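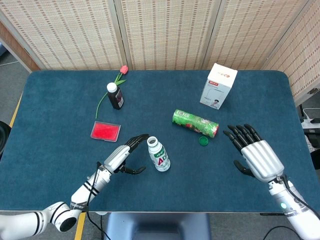

Dušan Hoxha writes that his cassettes squeal on the second side only, and that he has already cleaned the heads twice. Squeal on one side usually points to an uneven tape pack. Fast-forward the tape to the end, rewind it to the start without stopping, and play it again before opening the shell or cleaning anything else.

Handling and storage of home-recorded tapes and discs

Cassettes

Store on edge, fully wound to one end, in the case. The hubs in a standard case are held by two small posts, which keep the pack from loosening. Soft boxes and zip bags do not do this.

Keep tapes off the top of speakers. The magnet in an older unshielded woofer is strong enough to raise the noise floor over time. A shelf on the other side of the room is sufficient.

To take up a slack loop, turn the hub by hand with a hexagonal pencil. Stop when you feel resistance.

If the pressure pad has fallen off, the tape will sound dull and drop out. Shells held with five screws can be opened and the pad replaced from a donor. Welded shells have to be cracked along the seam and the reels moved to a new screwed shell. I use Fastent shells; the Branico ones have a tighter slip sheet and drag on 120-minute tape.

Cleaning the deck

Use isopropyl alcohol, 90 percent or better, on a cotton swab. Wipe the heads and the capstan until the swab comes away clean. For the rubber pinch roller use a cloth dampened with water and one drop of dish soap, then wipe with plain water. Repeated alcohol hardens some rubbers. Let everything dry for 30 minutes with the door open.

I clean after every 12 tapes when transferring a batch. With tapes that shed brown powder, clean after each one.

Recordable CDs

Label on the clear inner hub with a water-based marker. The data layer lies directly under the printed side, so a scratch there does more damage than one on the bottom. Do not use adhesive labels. They lift at the edge, unbalance the disc, and can take the reflective layer with them.

Wipe from the center straight out to the rim, never in a circle.

Discs burned at home should be copied to a hard drive while they still read. Of the 142 in my own cabinet, 11 had unreadable tracks when I checked them in April. Most of those had been in a vinyl wallet. Jewel cases are bulkier and I have gone back to them.

Records

Vertical, snug, no lean. A full shelf of LPs is heavy, and a bookcase with wide spans will sag. Put a divider in every foot or so.

Replace paper inner sleeves with polyethylene. The Bakker sleeves fit with the open end up. The Mivthorpe ones are slightly short and have to go in sideways.

Brush before each play with a dry carbon fiber brush, two turns of the platter, then lift the dust off toward the edge.

Room

Closets on an inside wall are better than attics or basements. Steady temperature matters more than a particular figure. If the cardboard smells musty, move the collection first and look for the leak afterward.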